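How I Make My Winter Hand Salve (and Stop Wasting Half the Oil)

Every October my knuckles crack. I garden without gloves, I wash dishes without gloves, and by the time the furnace kicks on for the season my hands look like they belong to somebody much older than me. I spent years buying little tins at the farmers market in Hirisley until my neighbor Heather Carnegie showed me how she makes hers at the kitchen stove, and I've been making my own ever since. It's oil and beeswax. That's pretty much the whole secret!

This is a two-part job. First you soak dried flowers in oil for a few weeks, then you melt the wax into it. If you already have infused oil sitting around, skip down to the straining.

What you need

300 ml of oil (I use plain olive oil, whatever is on sale)
Enough dried calendula petals to loosely fill a pint jar
Beeswax, 1 part by weight to 4 parts oil by weight, so get a kitchen scale out
A fine strainer and a piece of clean cotton, an old pillowcase is great
Something to measure in, with a spout
A double boiler, or a bowl over a saucepan
Small tins or jars with lids

Please use dried petals. Fresh ones have water in them and water is how you end up with fuzz growing on your oil. I've done it, and the smell was something else. If you're picking your own, spread them on a screen somewhere airy and leave them until they feel like paper.

Step 1: Fill the jar

Put the petals in a bone-dry pint jar. I run mine through a low oven for a few minutes after washing because I don't trust my dish towels. Pour the oil over until everything is covered, and poke at it with a chopstick to let the bubbles out. You may need a splash more than the 300 ml, depending on how fluffy your petals are. Lid on, label on. Write the month on the label — you think you'll remember and you won't.

Step 2: Wait

Four weeks in a cupboard. Some people swear by a sunny windowsill, but I like mine in the dark next to the flour. Give it a shake whenever you go by. Check that the petals stay under the oil, and if they float up, push them back down with something clean.

Can you rush it? Sure. Heather sets her jar in a pan of barely warm water for an afternoon and her salve is every bit as nice as mine. I just like having a jar on the go.

Step 3: Strain it

Lay the cotton over the strainer, set the strainer over a bowl, and tip everything in. Let it drip on its own for an hour before you touch it. Then gather up the cloth and squeeze, and I mean really squeeze, because the petals hang on to a shocking amount of oil. Wear an apron. I have lost two good shirts to this step (well, one good shirt and one I was fine with losing).

If you see any cloudy layer at the bottom once it has settled, that's probably water or bits of flower. Pour off the clear oil and leave the murk behind.

Step 4: Measure what you've got

You won't get back everything you put in. From my last 300 ml I ended up with 235 ml, and that was after wringing the cloth until my wrists hurt. So measure now, after straining, and work out your wax from this number and not from what you started with. I skipped this the first year and made something closer to a candle.

Olive oil weighs a little less than water, so multiply the milliliters by 0.92 to get grams. My 235 ml came to 216 grams, and a quarter of that is 54 grams of beeswax. Or just set your bowl on the scale and skip the math.

When you pour, go slow and steady and keep the spout close to whatever you're filling. Oil likes to run back down the outside of the glass if you dribble it, and a confident stream is a lot cleaner than a timid one.
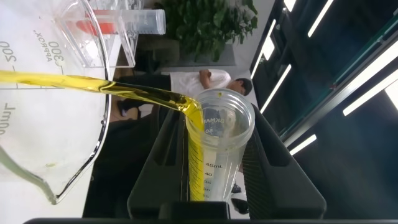 Step 5: Melt the wax

Put the beeswax in the top of your double boiler over gently simmering water. Grated wax or pellets melt quickest. Once it's liquid, add the oil. It'll seize up a bit and look awful, so keep stirring and it will come back together. Keep the heat low and stay in the room.

Test it before you fill anything! Put a drop on a cold spoon, wait a couple of minutes, and rub it with your finger. Too hard, add a little oil. Too runny, add a little wax.

Step 6: Fill the tins

Pour it while it's hot, and leave the lids off until the salve has set all the way through. Wipe the bowl out with paper towels before you wash it, and don't pour any leftovers down the sink. Mine keeps for the better part of a year in a cool drawer, and if it ever starts to smell like old crayons, toss it and start another jar.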